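Twin-drum washer, Proncombe showroom

Gallery page, updated March. Load capacities and full programme tables are on the Darnemero data sheet and are not repeated on this page.

The three pictures show the stacked white machine on the ground floor at Proncombe. It has a large upper drum for the main wash and a smaller lower drum for items that need to be kept apart. Both load from the front.

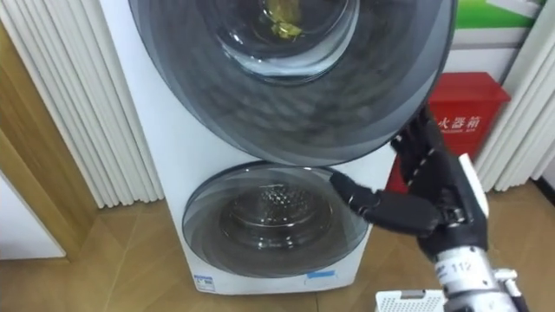
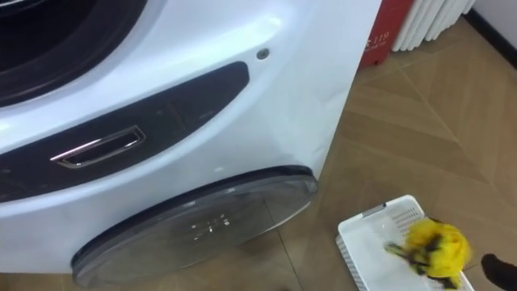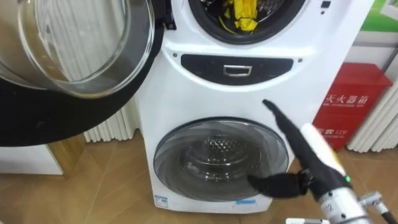 The stacked washer, Proncombe. First picture: both round doors, one above the other. Second: lower front, with the chrome pull and the lower cover. Third: upper door open, with yellow cloth and dark fabric in the drum, lower door closed.

Notes on the parts

Upper door. Round, with a domed clear window inside a wide black rim. It swings to the left and needs free space on that side through the whole arc. Where the machine is to stand beside a wall or a tall cupboard, measure with the door fully open before fixing the position. The hinge is on the left and the door cannot be rehung.

Upper gasket. Thick black rubber, running right round the opening. Wipe the fold after the last wash of the day and leave the door ajar. Coins, hair grips and fluff collect at the bottom of the fold. Use a damp cloth and plain water. Bleach shortens the life of the rubber and is excluded under the Pelupessy service terms.

Upper drum. Perforated metal. Load items singly and shake them out first. Cloth pushed in as a tight bundle washes unevenly and can throw the drum out of balance at the start of the spin. If this happens the machine will try to redistribute the load 3 times before it stops and reports a fault. Open the door, separate the items by hand and restart the spin only.

Mixed colours. Bright yellows and dark fabrics should not share a first wash. After that, 20 degrees is the usual setting for a mixed load. Cords, ties and long thin strands go in a net bag, otherwise they wind round the larger pieces and have to be untangled at the end.

Centre panel. A curved dark recess across the white front, with a small chrome pull in the middle. The small dark fasteners beside it are not controls. Leave them alone during normal cleaning. Marks on the chrome come off with a soft dry cloth; scouring pads leave visible lines.

Lower door. Round, smoky grey and translucent, with a dark rim. The perforated drum can be made out through it in the first and third pictures. It is set close to the floor, so loading is done kneeling or from a low stool. Check that the floor in front is clear of mats before opening. The seal is narrower than the upper one and is cleaned in the same way.

Lower drum. Stainless steel, perforated. Intended for small loads: underwear, baby clothes, face cloths, cleaning cloths. It has its own water inlet valve and its own pump, and can be run alone or alongside the upper drum. Do not put shoes in it. The hottest programme is 80 degrees and is meant for the empty drum clean, which should be run on a Monday or another fixed day so that it is not forgotten.

Labels and tape. The small label on the lower left of the front panel, visible in the first and third pictures, should stay in place while the machine is on display. The blue strip near the lower door can be peeled off after installation. Warm it with a hair dryer if it resists, and remove any residue with washing-up liquid.

Casing. White, glossy, curved at the front corners. Fingermarks show in side light. Clean from the top down with a damp microfibre cloth and dry at once to avoid streaks along the curve.

Floor and levelling. The display position has light wooden flooring. On timber floors generally, check the level front to back and side to side with both drums empty, then again after the first full spin. Tighten the lock nuts last. A stacked machine that rocks at the corner will walk during the spin, and the inlet hose should have enough slack to allow it to be drawn forward for service.

Ordering

Quote stock reference 471 when asking for delivery or spare gaskets. Gaskets and lower door seals are held at the Cukcombe depot. Hinges are ordered in. Delivery includes unpacking and removal of the transit bolts; connection to the water supply is charged separately.

Next gallery: condenser dryers, free-standing.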